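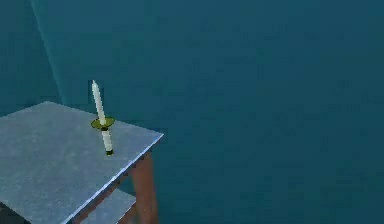 Reportajes > Automatización > Banco de pruebas

Tres pinzas y una vela

La empresa Dumitrescu fabrica candelabros de mesa en Vuneck y lleva dos años buscando la forma de automatizar el último tramo de su línea, el que va de la mesa de montaje a la caja. El brazo ya lo tiene. Le falta decidir qué poner en la punta. Durante el mes pasado seguimos la comparación que el ingeniero Lucian Ilie hizo para ellos en un taller de Hurkville, primero en simulación y después con piezas de verdad.

La pieza es sencilla de describir y difícil de agarrar: una vela larga y blanca que se afina hacia la punta, un platillo redondo para la cera, un vástago cilíndrico y una base tan estrecha como el propio vástago. No hay pie ancho. Si la pinza toca el conjunto un poco antes de cerrar, el conjunto se va al suelo.

Ilie montó la versión simulada en una tarde. Una mesa gris con patas marrones, dos paredes lisas de color verde azulado y el candelabro cerca de la esquina del tablero. No añadió nada más al decorado. «En la primera prueba quiero saber si falla la pinza. Si meto cajas y estantes, luego tengo que averiguar qué ha fallado», explica. La altura de la mesa y la posición de la pieza las copió de un plano que le mandaron desde Vuneck.

Las candidatas eran tres. La primera, una pinza paralela eléctrica de dos dedos, con recubrimiento de goma. La segunda, una pinza blanda neumática con dedos de silicona, fabricada por un taller de Budoveck. La tercera, una pinza adaptativa de tres dedos que cierra alrededor del objeto y se detiene al notar resistencia. La ventosa se descartó antes de empezar: en la vela no hay superficie plana donde apoyarla y el platillo es demasiado pequeño.

Cada una hizo 600 intentos en el simulador. En cada intento la posición del candelabro variaba ligeramente, y también su inclinación. Ese detalle lo pidió la fábrica, porque las piezas llegan a la mesa un poco torcidas con bastante frecuencia y el operario las endereza sin pensarlo. El brazo no las endereza.

La pinza paralela fue la más rápida y también la que más piezas tiró. Cuando el candelabro estaba vertical, cerraba sobre el vástago sin problemas. Cuando se inclinaba, un dedo llegaba antes que el otro y empujaba. Ilie corrigió parte del defecto bajando la velocidad en el último tramo, y a partir de ahí los resultados mejoraron, pero perdió casi toda la ventaja de tiempo que tenía frente a las demás.

La pinza blanda se comportó bien en pantalla. Demasiado bien, según Ilie, que desconfía de cómo los simuladores tratan la silicona. Los dedos se deforman con un modelo simplificado y el contacto sale más limpio que en el taller. Tomó nota y no sacó conclusiones hasta la fase siguiente.

La adaptativa quedó en medio. Tiraba pocas piezas, pero a veces cerraba demasiado arriba y un dedo rozaba el platillo. En el simulador eso no cuesta nada. En la línea significa una marca en el acabado y una pieza devuelta.

La segunda fase fue más corta: 100 intentos por pinza con candelabros reales, en una mesa de la misma altura. La paralela repitió lo que había hecho en simulación, casi punto por punto. La adaptativa también, con el mismo roce en el platillo. La blanda fue la sorpresa. Agarraba el vástago con firmeza, pero al levantarlo la pieza oscilaba – no mucho, lo suficiente para que el brazo tuviera que esperar antes de bajarla en la caja. En el simulador esa oscilación apenas existía.

La cámara dio más trabajo de lo previsto. La vela blanca se distinguía bien contra la pared oscura del entorno simulado y muy mal contra la pared clara del taller. Ilie probó primero con más luz, que empeoró las cosas, y acabó colgando detrás de la mesa una tela de un verde parecido al de la simulación. Para la fábrica propone un panel fijo del mismo tono. Es barato y no hay que tocar el programa.

Al terminar, la recomendación fue la pinza paralela, con dos cambios: dedos nuevos con una muesca en V para centrar el vástago y una aproximación lenta en los últimos centímetros. La blanda queda como alternativa si Dumitrescu pasa a modelos con vidrio, que tiene en estudio. La adaptativa cuesta más que las otras dos y aquí no aporta lo bastante.

En la fábrica no todos están convencidos. El jefe de línea habría preferido la blanda, que no marca nada y se cambia en un minuto. Ilie no lo discute. Le preocupa el aire comprimido, que en esa parte de la nave llega con presión irregular, y el desgaste de la silicona, que no ha podido medir.

Los dedos con muesca se están mecanizando ahora. La instalación está prevista para diciembre, en una sola mesa y con un operario al lado durante las primeras semanas. Antes Ilie quiere repetir las pruebas con la vela fuera del candelabro, porque en Vuneck todavía no han decidido si el brazo la va a colocar también o si seguirá haciéndose a mano.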